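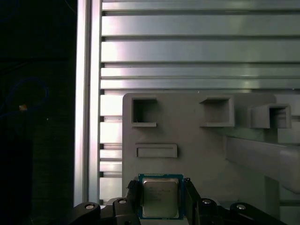
Galtotico Memorial Association, Notices Office

Revised Guidelines for Obituary Notices

Beginning in August, families in Murninbridge and Ocampo who wish to place an obituary in this newsletter are asked to follow the revised guidelines below. They replace those printed in earlier editions.

Each notice should give the full name of the deceased, the age at death, the place of residence and the date of passing. Surviving relatives may be listed in whatever order the family prefers. Maiden names and nicknames are welcome and should be placed in quotation marks or parentheses – the office will not add or remove them.

Notices of up to 40 lines are printed without charge. Longer tributes will appear in the annual remembrance supplement, provided the family agrees to the later date. 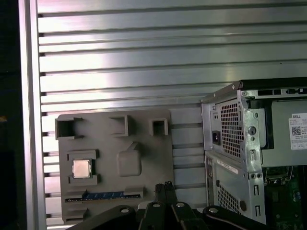
Processor seated in the socket of a gray board

Every notice must be confirmed by the funeral home or by two members of the immediate family before it is printed. Where service details are still pending, the notice may run with the words "arrangements to be announced," and a second notice giving the time and place will be printed at no cost.
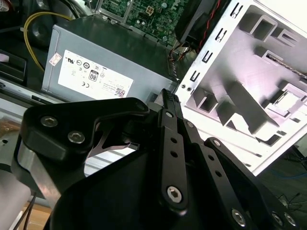 Corrections should reach the office within eight days of publication. A corrected notice will be printed in full in the next edition, and the bound volume kept at the Skumon Reading Room will be amended to match.

Families who prefer a memorial donation line in place of flowers should supply the full name and mailing address of the organization. Printed forms are available at the Ocampo office during regular hours.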